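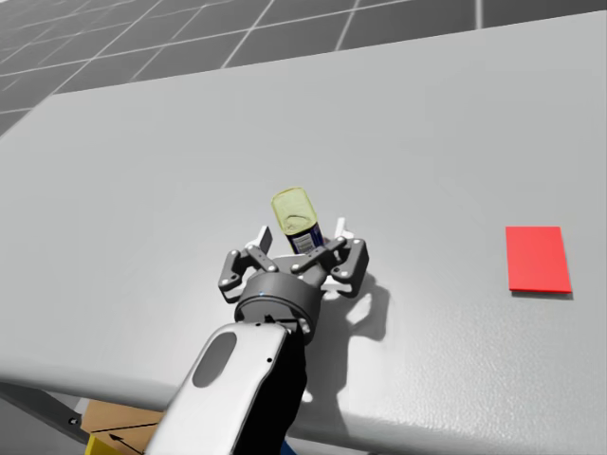

Fastum arm simulator: my review after a month on the garage build

I've been putting together a robot arm on the bench in my garage since September, and the hardware is slow going (so many tiny screws!), so I've been doing most of my learning in Fastum instead. It's a simulator you install on a regular desktop, and you get a table, an arm, a gripper and a bunch of stuff to pick up. I paid 100 dollars for the home license and I've put way more hours into it than I planned.

The task I keep going back to is the bottle one. You grab a little dark blue bottle with a yellow-green cap and move it to the red pad. Sounds like nothing, right? My first 17 tries were a mess. I kept coming in too fast and closing the fingers too high, and over it went. Once I slowed the approach way down and aimed for the lower part of the bottle it got a lot better, and I used the same trick on the real gripper later.

What I like most is how it looks. The shadows are great, you can see the light coming through the gaps between the finger plates, and I really do use the shadow to judge how far off the table I am. The gripper linkages are modeled nicely too, with all the little pivot pins. Even the bottle has a label with fine print on it, which made me smile.

Now the grumbles. Setup took me a whole evening, and the manual skips the part where you match joint limits to your own arm. Slavica Mladenović, who has the bench next to mine at the Platow workshop, sent me her settings file and that got me going. Also my laptop can't handle it at all, so plan on a desktop with a decent graphics card. And the save files get huge! I had 412 of them before I found the cleanup option, buried three menus deep.

I tried Sarnorell before this one. It's cheaper and it loads faster, but the contact between fingers and objects felt slippery to me and I gave up on it after a couple of weekends.

I'd buy Fastum again for a home build, especially if your parts are still in the mail. Four stars from me, and I'll update when I get to the two-bottle task.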